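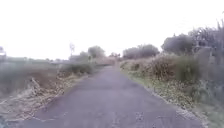
Henau Paths and Trails mailing list
Print this message | E-mail this message

Subject: Re: Resurfacing the field path – what are we asking for?
Date: 25/01/2023

Thanks for getting this started. I walked the path again before replying so that I wasn't going from memory. My comments are under yours.

> As most of you know, the path from Henau out past the field to
> Ilavano is on the district's list for possible work in the next
> budget. They want comments from users before the list is settled. I
> think we should ask for full reconstruction to a 3 m width with
> concrete edging both sides, and if we can't get that we should
> say no to anything less. Patching is money down the drain.

I agree that the surface is tired. It's cracked and blotchy and the edges have gone ragged, so you can't really say where the asphalt stops and the dirt starts. I don't agree that we should refuse anything short of a full rebuild. The same approach was taken with the Erraji link and that one is still waiting.

What I would ask for is crack sealing first, then an overlay on the worst part, and the edges cut back and made good with compacted gravel. Crack sealing is cheap and it slows everything else down. Once water gets into the fine cracks and freezes, they don't stay fine for long.

I'm also not keen on concrete edging out there. It makes sense in town, where there's a lawn or a road to hold back. Beside an open field that slopes away from the path, I'd sooner have the water run straight off the side. A raised edge would hold it on the asphalt, and then we'd have ice to complain about as well.

> The other thing is the leaves. There was a thick strip of them along
> the field side all through the fall and nobody came to clear it. A
> friend of mine nearly came off her bike. Do we know whose job it is?

The contract went to Olero, and it covers the paths inside the town boundary plus the first 40 metres beyond. The rest is meant to be done by the district "as required". In practice that means when somebody phones, so please phone.

The leaves matter more than they look. They sit along the edge, break down, and turn into a layer of soil that weeds root in. After a few seasons you've lost a hand's width of path without anyone having dug it up. The last time I took a shovel to a bit of it, I found good asphalt underneath – black and hardly worn. I'd like the work to include scraping the edges back before anyone measures the width. We may have more path than we think.

For clearing, a stiff push broom does well enough when the leaves are dry. When they're wet and packed down you want a flat shovel. Push them to the field side, well out onto the grass and off the asphalt. Please don't use a blower on the stretch with the shrubs, as it only drives them in under the branches and they come back with the next wind.

> Should we ask for the shrubs to come out altogether? They're right
> beside the path and they catch everything.

I'd leave them and ask for a cut once a year. They're low, they don't block the view ahead, and they give a bit of shelter on a stretch that has very little. If they get to where they're brushing handlebars, that's different. I'm happy to bring loppers.

> Last point. Has anyone got a figure for what patching costs?

The only figure I have is the $2,000 that was set aside for small repairs on this path last year. I was told 35 per cent of it was spent. I haven't been able to find out what happened to the remainder or whether it carries over, and I think that's a fair question to put in our comments. It would pay for a good deal of crack filler.

So my suggestion for the letter is:

- seal the cracks as soon as the weather allows
- scrape both edges back to the original asphalt
- overlay the worst part and gravel the shoulders
- one leaf clearing at the end of fall, put in writing, for the whole length to Ilavano
- annual trim of the shrubs
- full reconstruction to be looked at again later

If people would still sooner ask for the full rebuild, say so on the list and I'll go along with the majority. I'd just like us to send one letter and not three. We have 18 names on the last one, and it would be good to have at least that many again.

I can do a draft before the end of January. I also have a broom and two shovels in the shed if anyone wants to have a go at the leaf strip on a dry day before then.

Print this message | E-mail this message

This site uses cookies to keep you signed in to the list archive. By continuing to browse you agree to their use.

© Henau Paths and Trails | Contact the list owner | Back to top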